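The Number at the Bottom of the Sheet

I put two thousand dollars on line nine and called it "miscellaneous," and that is how I learned that my boss reads line nine.

This was in May. I'd been the equipment planner at Pruter for all of one spring, and what I knew about robots would have fit on a sticky note. What I knew about spreadsheets was a different story - I love a spreadsheet, I'll color a spreadsheet until it looks like a fruit salad - so when the company decided it wanted a packing line that could handle small goods (cards, sample packs, little things in little compartments), they handed me a folder and a plane ticket and told me to come home with a number.

One number! As if they sold robots by the pound.

The number was for a hand and an arm, or possibly two arms, or possibly a whole robot with legs it would never need. Vutum had one quote in the folder and Zaseck had the other. Vutum's was 104 pages long and had a chapter on warranty exclusions that I read in the airport with a pretzel in my mouth. Zaseck's was two pages, and one of those was a cover letter.

So I went to see the thing do the job. I'd asked for our job, too, with packs going into a tray with dividers, the way our people do it all day long at home. 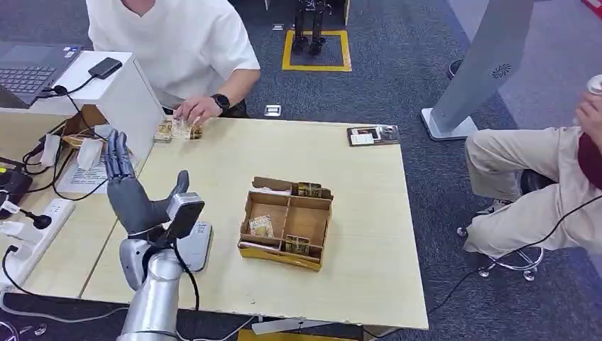 I had a notebook and I had decided ahead of time to be tough. My mother bought cars that way. She would sit in the dealership with her purse on her knees and say nothing at all until the poor man talked himself down, and I figured a robot salesman couldn't be so different. The trouble is I'm a talker. I got maybe four minutes into being silent and then I told Setareh Mousavi my entire budget process, including the part about line nine.

She was very nice about it. She wrote something down, though, and I've wondered ever since what it was.

"What happens when the packs change size?" I asked her, trying to get back on my feet. Ours change size every fall. Somebody in marketing gets an idea over the summer and by September we're all living inside it.

"Then you pay for some setup time," she said. "How many sizes do you have?"

I said three. Then I remembered the holiday pack and said four. Then I remembered the one we only ship to dentists.

She turned to a clean page and asked me to start over, slowly, and I did, and it took until lunch. By the end of it she knew more about our sample packs than anyone in my building, and I had a new column on my sheet called "setup, each time," which had been sitting at zero since March because I hadn't known it existed.

I ate my sandwich and looked at that column. I want to tell you it was a calm lunch.

The worst of it was that I'd already promised people. I had stood up in a meeting with my fruit salad on the big screen and said we'd be in for the arm, the hand, the table and the install, and that was that, and everybody had nodded, and someone had even brought muffins. You don't go back to a room that gave you muffins and say there's a column you forgot. 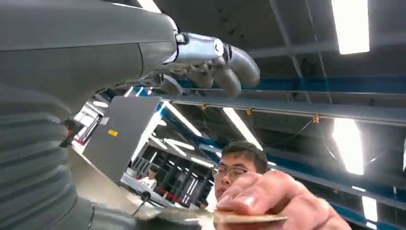
Do you buy the spare fingers up front or wait until one wears out?

Up front, if the line can't stop for the length of the shipping. Otherwise you wait and keep the money.

I wrote both of those down on the back of the Zaseck cover letter, which finally gave it a use. Our line can stop for a morning. It can't stop for a week, and it really can't stop in November. So, fingers. I added fingers to the sheet. Then I added a shelf to keep the fingers on, and then (I was on a roll by now, you couldn't have held me back) I added 343 dollars for a locking cabinet, because I've met our second shift.

By three in the afternoon the sheet had grown a second tab. I'd filled in training days and power outlets and a person to call at night. I had a line for moving the old tables out, and a line for where the old tables would go, and both of them had question marks on them in bright orange. I kept looking up at all that equipment and back down at my screen and feeling like I was packing for a trip to a country whose weather I'd never asked about.

And I liked it! That was what I couldn't get over. I had come to be my mother with her purse, and instead I was leaning in with my elbows out, asking how heavy a pack could get and whether the tray had to be in the same spot every time and who cleans what.

I called home on the break to say the number was going to be late. 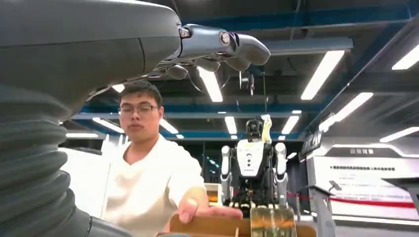

Danjuma Balogun told me that late was fine, wrong was what got people in trouble, and would I please, whatever I did, take the word "miscellaneous" off line nine before he had to explain it upstairs. He said he'd rather see fifty ugly lines than nine pretty ones. Then he asked if the robot was any good, in a smaller voice, like he was asking after somebody's new baby.

I said I thought I could tell him what it would cost to find out.

He was quiet for a bit. "Put that on the sheet," he said.

So line nine became "trial, one size only, our own packs, our own building." I typed it standing up in a hallway with my bag sliding off my shoulder. The two thousand wasn't anywhere near enough for it, and I changed that too, and I sat down on the floor for a minute after I saw the new total.

Setareh found me there and asked if I wanted coffee or the revised quote first.

I took the coffee.

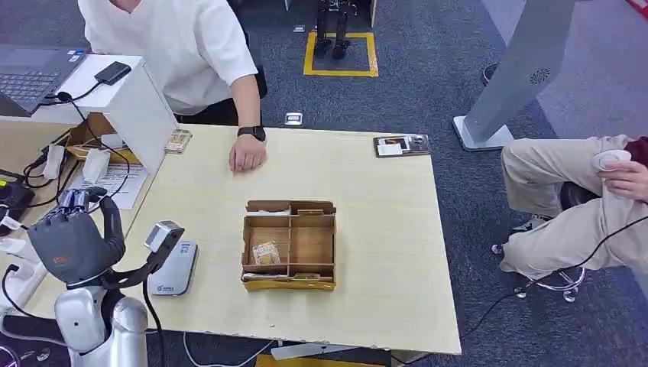 Story by the Awan Desk
Filed under: Short Fiction, Work

The revised quote ran to 50 pages. I read it on the plane with the light on over my head and the man next to me sighing at it, and I got as far as the page on delivery before they came around for the cups. There was a blank in the middle where you fill in the date you'd like your crate to arrive. I took out my pen and wrote "after the dentists," and then I crossed it out and wrote October.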